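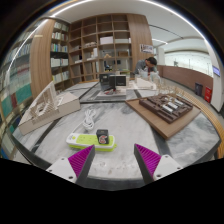
Reading time: 5 min

Nail and Beauty Training Room: Pre-Course Inspection Checklist with Comments

Site: Laryea Training Rooms, first floor
Date of inspection: 04/09/2026
Inspected by: Chathurika Jayasinghe
Countersigned by: Afia Gyamfi, course lead
Reason for inspection: start of the manicure and artificial nails course
Previous inspection: February

Result codes: S = satisfactory. A = action needed, room may be used. F = fail, item or area out of use until signed off. N/A = not applicable.

Section 1. Ventilation and vapour

1.1 Extraction unit switches on and runs at all three speeds. S
Comment: Wusteck unit, ceiling mounted. Left running for 30 minutes before the check with no change in noise.

1.2 Extraction filters within service life. A
Comment: the log shows the carbon filter was last changed in February. Replacement is on order. The practical units on acrylic systems are not to start until the new filter is fitted and the log is signed. Manicure and hand massage units may go ahead.

1.3 Downdraught outlets at student desks clear of dust and filings. F (desk 7 only)
Comment: outlet at desk 7 blocked with compacted dust. Desk taken out of use and labelled. All other outlets drew a tissue strip flat against the grille.

1.4 Windows open and hold on their stays. S

1.5 Lidded metal bin at each practical area for solvent-soaked waste. S
Comment: lids close fully. Liners to be removed at the end of each session and not left overnight.

Section 2. Products and storage

2.1 Safety data sheets held for every product in the room. A
Comment: sheets present for the Flollalau gel range and for all polish removers. No sheet found for the Zimudum primer. Primer moved to the locked cabinet and not to be issued until the sheet is in the folder.

2.2 COSHH assessment in date and signed by the course lead. S

2.3 Flammable liquids kept in the fire-resistant cabinet, working quantities only on desks. S
Comment: acetone on desks limited to pump dispensers. Bulk containers found in the cabinet, caps tight, labels legible.

2.4 Original labels on all decanted products. A
Comment: two unlabelled dappen dishes found with liquid in them. Contents disposed of as solvent waste. Students to be reminded at induction that unlabelled liquid is thrown away.

2.5 Products checked for expiry date and period after opening. S
Comment: cuticle oil for the oil manicure unit opened and dated on the base of the bottle. Please carry on with this practice.

2.6 No methyl methacrylate (MMA) liquid monomer on the premises. S
Comment: ingredient lists read on all monomer bottles.

Section 3. Hygiene and infection control

3.1 Hand-washing basin with hot and cold water, liquid soap and paper towels. S

3.2 Metal implements cleaned, dried and sterilised between clients. S
Comment: autoclave examination certificate seen, reference 413. Daily test strips filed in date order.

3.3 Disinfectant jars made up to the maker's dilution and changed daily. A
Comment: no time or date on the jar at desk 3. Solution cloudy. Emptied, washed and refilled during the inspection. A date label is required on every jar.

3.4 Single-use files, buffers and orange sticks discarded after each client. S
Comment: used and unused stock kept in separate drawers.

3.5 Clean towel for each client, used towels in a closed container. S

3.6 Sharps container available, below the fill line, assembled correctly. S

3.7 Contra-indication cards completed before treatment. N/A
Comment: no clients in the room. Blank cards in stock. The new version has a line for acrylate allergy and the old version should be recycled.

Section 4. Electrical equipment

4.1 Electric files: casing, lead and plug undamaged. S
Comment: foot pedals also checked.

4.2 Electric files: bits seated, no wobble at low speed. F (one unit)
Comment: chuck worn on the spare unit. Bit moved under light finger pressure with the power off. Unit withdrawn and tagged. Students are not to exceed 4000 rpm on the natural nail at any stage of the course. This limit is on the desk card and will be tested in the first practical.

4.3 UV and LED lamps: lamp type matched to gel system. S
Comment: each lamp carries a sticker naming the gel system it is approved for. Under-curing from a mismatched lamp is a main cause of skin reactions and assessors should check the sticker before marking work.

4.4 Lamps: bulbs or diodes all lit, interior free of cured product. A
Comment: cured gel on the floor plate of one lamp. To be cleaned with the plate removed and the lamp unplugged.

4.5 Paraffin wax heater: thermostat cuts out, lid present. S

4.6 Portable appliance test labels in date. S

4.7 Leads routed away from walkways and water. S

Section 5. Seating, lighting and posture

5.1 Student chairs adjust and lock. S

5.2 Client arm rests firm, covering unbroken. A
Comment: split seam on one rest. Foam exposed and cannot be disinfected. Replace the cover or the rest.

5.3 Desk lamps bright enough for cuticle work without glare. S

5.4 Room between chairs to pass without contact. S
Comment: bags to go in the lockers and not under the desks.

Section 6. Personal protective equipment and emergency provision

6.1 Nitrile gloves in small, medium and large. A
Comment: no small gloves. Latex gloves are not a substitute.

6.2 Eye protection for filing and clipping. S

6.3 Dust masks of the correct rating, sealed packs. S

6.4 Eye wash bottles sealed and in date. S

6.5 First aid kit complete, contents list inside lid. S

6.6 Fire exit clear, extinguisher in place with pin and tag. S

Actions and responsible persons

1.2 Fit carbon filter, sign log. A. Gyamfi. Before the first acrylic session.
1.3 Clear outlet at desk 7 and retest with tissue strip. C. Jayasinghe.
2.1 Obtain Zimudum primer data sheet. A. Gyamfi.
2.4 Add decanting rule to induction notes. A. Gyamfi.
3.3 Date labels for disinfectant jars. C. Jayasinghe.
4.2 Repair or dispose of spare electric file. C. Jayasinghe.
4.4 Clean lamp floor plate. C. Jayasinghe.
5.2 Replace arm rest cover. C. Jayasinghe.
6.1 Order small nitrile gloves. A. Gyamfi.

Items marked F may be returned to use only after a second check by the inspector. Write the recheck result beside the original entry and initial it. Do not overwrite the first result.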